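Besomholm Recipe Cards – README

Last touched April 29, 2024 by Usman Minhas. Written in a rush, will tidy later.

What's in here

3757 recipe cards typed up from the Besomholm parish and village collections. Handwritten mostly, a few typed, some cut out of newspapers and glued on. One row per card. Plain text, comma separated, opens in any spreadsheet.

Two files:

cards.csv – the cards themselves
boxes.csv – which box each card came out of, and what was written on the lid

Join them on box_id. Don't join on box name, two boxes are called "Puddings" and they are not the same box.

Why

Wanted to know what people here cooked on a weekday. Printed cookbooks tell you what someone hoped you'd cook. The cards have gravy on them.

Also the Canby boxes were going in a skip. So, speed.

Columns in cards.csv

card_id – number, never reused. Gaps are cards I took out as duplicates.
box_id – see above
title – as written, spelling and all
title_clean – my guess at a modern spelling. Search on this one.
from_whom – "Mrs T", "Auntie", "the wireless". Blank if blank. Surnames cut down to an initial.
ingredients – seperated by semicolons
method – as written, line breaks turned into slashes
oven – whatever the card says. "Moderate", "Regulo 4", "hot then not". Not converted.
notes – anything in the margin
hand – a letter for each handwriting I could tell apart within a box. A in one box is not A in another!
unsure – yes or no. Yes means there's at least one word I couldn't read.

How it was typed

By hand, from the cards. I tried scanning the text automatically with a program called Nonix and it was hopeless on joined-up writing, fine on the newspaper cuttings. Cuttings went through Nonix and then got checked by eye. Everything else is me and a kettle.

Where a word was unreadable there's a question mark in square brackets. Where it was readable but made no sense I left it. "Fold in the Thursday" might mean something to somebody.

Amounts are as written. Ounces, gills, teacups, "a penny's worth of yeast". There is a short table of conversions in the Tarar notes (ask me) but I didn't want to bake guesses into the data.

Some of the Tarar recipes weren't on cards at all, they were written into the back pages of a household book and I've given each one a card_id anyway. Their hand column is always A. Page order kept. 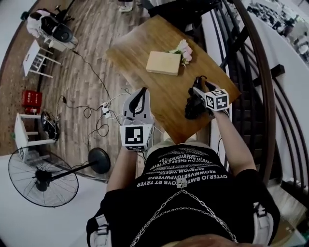

Known problems

Puddings are over-represented. People write down what they can't remember, and nobody writes down how to boil a potato. Don't use this to work out how much suet the village ate.

Dates are mostly missing. A card that mentions dried egg is probably wartime or just after, but I haven't put that in, it's your call.

60 cards have the ingredients and no method. That's not an error, that's all there was.

title_clean is inconsistent for anything with "parkin" in it. I changed my mind halfway through. Will fix in July.

Some cards are copied from packets or magazines without saying so. I've flagged it in notes when I recognised one. Will have missed plenty.

Accents got mangled in the first export – if you see a capital A with a hat on it, you have the old file. Get the new one.

The "hand" letters in the Canby boxes are shaky. Same pen, same ink, might be one person on a good day and a bad day.

Things taken out

Medical bits. A fair few cards had cough mixtures and rubs on the back and some of them would do you harm, so they're not in the public file.

Addresses and phone numbers. Also one card that was really a letter.

Please don't

Cook from it without thinking. Bottling and canning instructions in particular are out of date, look up a modern method. Same goes for anything involving raw egg and a warm shelf.

Use it to guess who wrote what. Families were kind enough to lend these and a couple asked to stay out of it.

Using it

Free for research, teaching, your own kitchen. Say where you got it – "Besomholm Recipe Cards" will do. If you print a whole box as a book, please ask first, I need to check with the family.

Corrections

Very welcome. Send card_id, the column, what it says now, what it should say. One per line if you've got lots. Please don't send me back a whole edited copy of the spreadsheet, I can't see what you've changed.

If you can read the word after "stir in the" on any of the unsure cards in the second Puddings box I will be delighted.

Still to do

Proper list of old oven words
Sort out parkin
Newspaper names for the cuttings, where they show on the back
Add the box lids as pictures, once they've been wiped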